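About us | What we do | Our sites | Safety | Work with us | Contact

October
By the Orotard team

Orotard teaches robot arms to handle soft goods. We work for warehouses and returns centres, where hats, gloves, scarves and bags come back in every state and have to be sorted, hung and sent out again. We are a small company with one workshop, in Minhas, and most of our customers make or sell clothing.

People who visit usually ask to see a robot hang something up. We are happy to show them, but we also tell them about the fault we had with the Brema line, and we have put it on this page so that new customers and new staff can read the same account.

Brema is our hat handling system. It has two arms working over one table. The arms learn from recordings made by our own operators, who do each task by hand with a pair of hand-held grippers. Each gripper carries a tracking plate, so that the position of the jaws can be followed through the task. The recordings go to a training program called Gistska, which we wrote ourselves.

During acceptance tests at a customer's site, one of the Brema arms closed on the rack instead of the hat. It did not let go. The second arm carried on with its own part of the job and pulled against it. The rack bent, then broke, and a piece of it landed outside the guarded area. The guard was lower than it should have been for that kind of work. No one was hurt. An operator pressed the emergency stop and the test was ended for the day.

We took both arms out of service that afternoon and told the customer they would stay out until we could say why it had happened. That took 38 days.

There were 2 causes. The first was in the recordings. The tracking plate on one gripper had been refitted slightly out of line after cleaning, and no check was made before work started again. Every recording made after that put the jaws a little to one side of where they had really been. On a large, soft item the error made no difference. Close to a thin rod it was enough to make the arm take hold of the wrong thing.

The second cause was in the software. Each arm had its own force limit, but neither was told when the other had reached it. An arm that was stuck looked, to its partner, like an arm that was holding still on purpose.

We went through all 2,694 recordings in the Brema set. Those made with the faulty plate were removed and the tasks were recorded again from the start. Hats on a rack were done first, as that was where the failure had shown up.
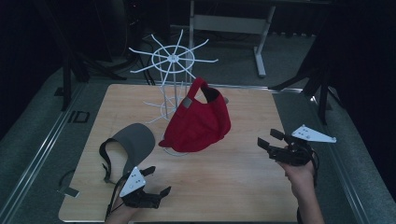

Reading time: 4 minutes

The red cap on the white rack and the grey visor beside it are awkward items for this work. Fabric changes shape whenever it is held, and the spokes of the rack stick out close to where the jaws need to go. We kept items of this sort in the set on purpose. Leaving them out would have given us better test results and a worse machine.

Several things changed in how we work. Tracking plates are now checked against a fixed block at the start of each session, and again whenever a gripper has been put down for cleaning or repair. The result is saved with the recordings. If the check is missing, Gistska will not accept them.

The arms now share a single stop. When either one reaches its force limit, both hold where they are and wait for a person to clear them. This makes Brema slower than it was, and customers who had seen the earlier version have remarked on it. We have not changed it back.

Guards at customer sites are now full height on every side. We no longer run acceptance tests behind the low rails we use for hand recording in the workshop.

Anyone at Orotard can stop a test, including people on their first day, and does not have to give a reason at the time. The reason is written down afterwards and kept with the test record.

Brema went back to the customer's site after the new tests were passed, and it is in daily use there. If you would like the full fault report, please ask through the contact page and we will send you a copy. Visits to the Minhas workshop can be arranged in the same way.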